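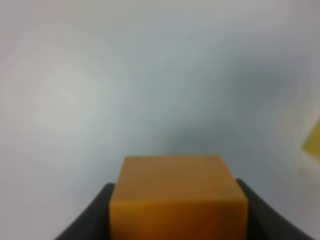 Chapter 5
Leftover Data in Finished Games

Most games ship with more in them than a player can reach. A song is written for a menu that later gets merged with another menu. A level is blocked out, tested and dropped, but its file stays in the archive. Removing a file late in a project can break something else, so teams often leave it where it is. This chapter covers how such data is found, how it is labeled, and how much can safely be said about it.

Terms used in this chapter

Unused: present in the files, but never loaded during normal play.
Orphaned: once loaded, but the code that called it is gone.
Placeholder: made to be replaced, and sometimes still in use at release.
Debug: made for the staff, such as a level select or a sound test.
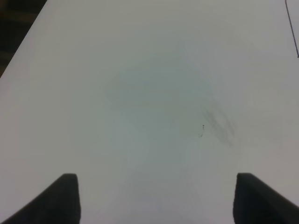
Chapter text by Leen Moussa
Exercises by Gergely Kelemen
Revised June 14, 2020

The main case in this chapter is Kaltley, a puzzle game developed by Hajdu. The disc version holds 492 sound files. Most are short effects, and the rest are music tracks stored as note data with a separate bank of instruments. Two of the music tracks are never played. Both sit directly after the track for the map screen, and both use the same instrument bank as that track.

It is tempting to say that they were meant for the map screen. The position in the list supports this, and so does the shared bank. Neither one proves it. File order may follow the order in which the work was handed in, and a composer may use one bank for many tracks. A careful write-up says that the tracks may have been intended for the map screen, gives the two reasons, and stops there.

A second kind of evidence comes from comparing versions. The April demo of Kaltley has a different file list from the disc version. One of the unused tracks is in the demo and the other is missing, so the second was probably added to the files after the demo was built. Keep a copy of each version you look at, and write down which one a file came from. Claims about "the game" with no version named are hard for others to check.
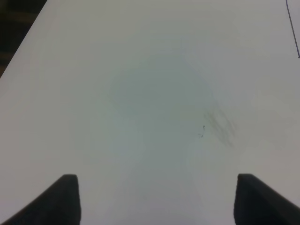

5.1 Reading a File List

Before opening any single file, print the full list of names and sizes. Names often carry a number, and gaps in the numbers are worth noting. In Dranolton, a racing game built on the Totix engine, the course files run in order but skip number 3. The text file still has an entry for a course in that slot, with a name and no description.

Sort the list by size as well. Very small files are often empty shells that hold a place in the order.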